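3.2 Garment Condition Before Folding

The second part of the study dealt with the condition of a garment at the moment folding begins. Published household guides almost always start from a shirt that is already flat, face down, with both sleeves extended. Our diary entries from the Fernside households suggest that this starting point is uncommon in practice. Shirts were taken from a basket, a chair back or a drying rack, and they reached the folding surface in whatever shape they had taken there. The work of opening the shirt out was seldom mentioned by participants when they were asked to describe how they fold, although many of them spent longer on it than on the folds themselves.

We therefore treated opening out as a separate stage with its own coding. The scheme follows the one proposed by Nambiar for table linens, with changes to allow for necklines and sleeves. Three landmarks were recorded for each short-sleeved shirt: the collar, the sleeve openings and the hem. A landmark was coded as "open" if its edge could be followed without lifting any other fabric, "covered" if another layer lay across it, and "raised" if it stood clear of the surface. A shirt could receive different codes at each landmark, and most did. Printed areas were noted where they could be seen but were not used to decide front from back, as several shirts in the Dolier set carried printing on both sides.

All shirts were placed on the same type of table, and 73 garments were coded in total. Two coders worked separately and compared their sheets at the end of each session. Where they disagreed, the garment was discussed and a single code was entered. Most disagreements concerned the hem. A hem folded back beneath the body of the shirt leaves a crease that is easily mistaken for the edge itself, and the coding guide was revised in January to deal with this case. Under the revised guide, coders first locate the collar and work downward, treating any dark crease across the lower body as a possible layer boundary until the hem has been found.

Figure 6 shows a shirt of the kind that led to this revision. The neckline area forms a soft ridge, and the curve around one armhole and sleeve can be followed against the tabletop. The lower part is less easily read, as a separate layer near the hem lies under the upper body.
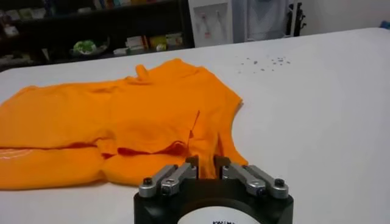 Figure 6. Short-sleeved t-shirt, crumpled and partially folded, on a white table. A shadowed crease separates the upper body from the layer near the hem.

Shirts with a covered hem were opened in one of two ways. In the first, the person took hold of the shoulders and lifted the whole garment, allowing the lower layers to drop before the shirt was laid down again. In the second, the garment stayed on the table and each layer was drawn out by hand, usually beginning with the one nearest the body. Participants over the age of 30 used the lifting method more often, but household membership and age were closely linked in our sample and we do not draw a conclusion from the difference. The time taken by each method is reported in Section 4, together with the results for the long-sleeved garments in the Mateos set.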